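3.2 A prancha de montagem e as suas peças

A tarefa de montagem foi organizada em torno de uma prancha branca de forma retangular, pousada na horizontal sobre um tampo escuro. A escolha do branco para a base e do azul para a maioria dos elementos segue a proposta de Cheon para pranchas de treino manual, na qual o contraste entre peça e fundo é tratado como variável do material e mantido constante entre sessões. Atrás da mesa foi pendurada uma cortina preta, a toda a largura do posto, para que o fundo não variasse entre as sessões.

A prancha, designada internamente Zasgate, reúne peças de geometria distinta. Há elementos que assentam na superfície, outros que ficam de pé e contornos circulares que servem de referência de posição. A Figura 7 mostra a prancha no posto de trabalho. 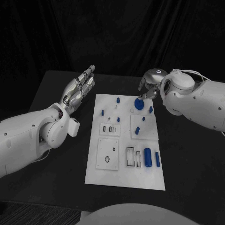 Figura 7. Prancha Zasgate sobre o tampo escuro, com peças azuis e furos distribuídos pela superfície.

A peça a que chamamos botão é um disco largo encimado por um ressalto cilíndrico curto. O ressalto oferece uma pega estreita, ao passo que o disco, mais largo, obriga a respeitar uma folga em relação aos elementos vizinhos. Nos ensaios preliminares, realizados em julho, o botão foi a peça com maior dispersão nos tempos de colocação, seguida dos cilindros curtos. O pino fino, apesar do diâmetro reduzido, teve tempos mais regulares.

Os cilindros curtos são colocados na vertical. A dificuldade principal está no alinhamento: uma inclinação pequena no momento da aproximação basta para que a peça toque no rebordo do furo e tombe. Na versão anterior da prancha, denominada Drirkora, os furos não tinham chanfro e a taxa de tombamento era superior. A revisão alterou apenas esse pormenor, conservando as distâncias entre posições.

O conjunto de ensaios aqui analisado compreende 1.378 colocações, repartidas por oito configurações iniciais. Cada configuração foi definida por uma folha de disposição, preparada antes da sessão e seguida na mesma ordem. Quando uma peça caía fora da prancha, a colocação era anulada e repetida no fim da série.

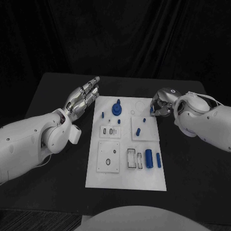
A posição da prancha em relação à borda da mesa foi verificada no início de cada série. Desvios superiores a 2 mm levavam à reposição da base antes de se prosseguir. Não se procurou corrigir desvios menores, que ficaram registados na folha da sessão e foram incluídos como covariável na análise da secção 4.

As peças foram limpas com pano seco entre séries. As que apresentavam desgaste visível no rebordo foram substituídas por outras do mesmo lote.

Artigos relacionados

Cheon, S. Contraste e forma em pranchas de treino manual
Tolerâncias de encaixe em peças cilíndricas curtas: o caso Somville
Folhas de disposição e ordem de montagem no protocolo Čierny
Drirkora: notas sobre a primeira versão da prancha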